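Search this site Enter keywords Go

Speaker notes – "Wood, cuts and small hands", Millmont toy makers' evening

Start at 7 p.m. sharp, I've got 30 minutes and I always run over. Say hi, thank Edgate for the room, get people to move up to the front.

OK, so I want to talk about cylinders! Everyone in this room has made a cylinder. You think it's the easy one, and then you put a slot in it and your whole afternoon is gone (pause, let them groan). I'll go quickly through straight cuts and bent cuts, and then pass the samples around – please do send them back, I lost two last time. 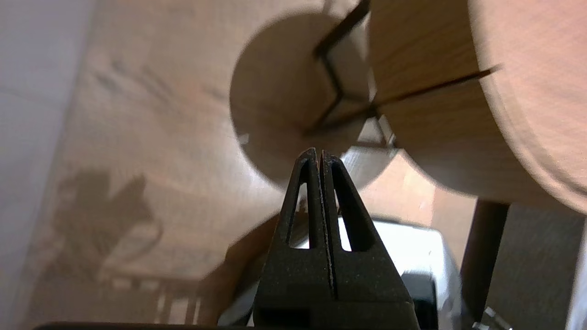
Rogério Leite
Wooden toy designer, Terkura

Look at the two sizes of light wood next to each other. The smaller one has a dark slot with a kink in it, and the bigger one has a long, thin slit that climbs a little to the right. I love how much a line changes a plain round piece. Your eye goes right to it, and kids are the same, they want to get a fingernail in there.

Ask: who sands before cutting? Who sands after? (Hands up.) I do both, and I'm fussy about the rim. The bigger piece has a nice beveled end, so stay on that for a minute and talk about edges. Tell the Brandão story here, the one with the 183 blocks and the wrong drill bit, but keep it short!

Then grain. Pale wood is forgiving on color and not at all forgiving on pencil marks – mention the eraser trick. Questions until they kick us out.

© Terkura Contact Back to top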